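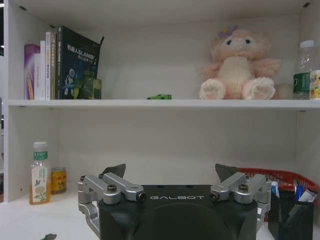
Week 4 – Learning to pick from shelves

The method in the Juhász reading trains a grasping policy on wrist-camera views alone. Training used over 400 demonstrations on open shelving, with books, bottles and soft toys mixed together. Two results matter for us:

Books that lean are harder than books that stand straight.
Clear bottles fail more often than labeled cans – depth is the likely cause.

Read section 2 before lab. Questions go to Kamala Panicker.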